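Progress report to the Grendar program office, March
Household chores work package
Prepared by Agnes Haugen

You asked for a plain answer on whether the chore system is ready to be talked about outside the project. My answer is no, and I would give the same one if the totals below were twice as good.

The simulated trials are finished. We ran 933 attempts at tidying tasks across the Preleston set of rooms. In 310 of them the software marked the job as complete. Bhupendra Goel then went back through the completed ones and threw out a good share, mostly items that had been shoved out of the way and scored as put away. His corrected count will come with the next report, and I would rather you did not quote the 310 until then.

Approach to low storage and floor items was the weakest part. The planner spends a long time getting into position, and dim rooms make it worse.
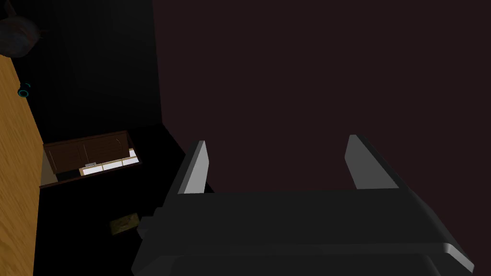

Simulated room, gripper open, with the low cabinet to the left.

Jhair Ñahui has proposed turning up the lights in every room and running the set again. I have said no for now. People leave lamps off at home, and a system that needs a bright room should be reported as one.

Mixed piles are the next problem. Pick one bottle off a bare counter and the system looks quite good. Put the same bottle in among switch plates and other odds and ends, and the planner has to decide what to move first – a decision it makes badly and slowly. Our partners at Cilik want this called "partial success". I don't know what a householder would do with part of a tidy shelf.

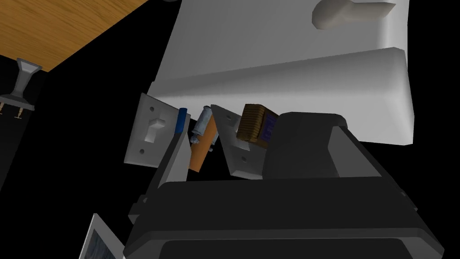

Could the system clear a cluttered surface today without a person standing by?
We would not let it. Someone has to be ready to stop the run, and at that point the person might as well clear the surface.

On spending, we have used 300 of the booked computing hours and do not need more this quarter. Gülizar Altıntaş still wants two arms on every task. My worry is that the second arm doubles the ways to go wrong while most of our failures happen well before it has anything to do.

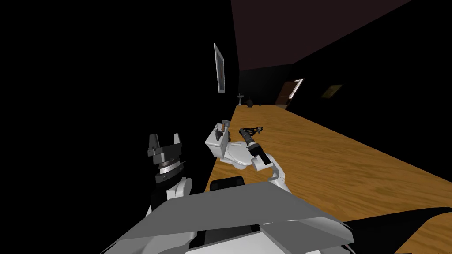 She has agreed to a short comparison, one arm against two, on the same tasks and with the same scoring. If two arms show no clear gain, we drop them and put the hours into piles.

Ottar Aasen will send the revised task list to your office before the comparison starts. The trial in the Chávez shop stays on hold, and I am not asking for a new date.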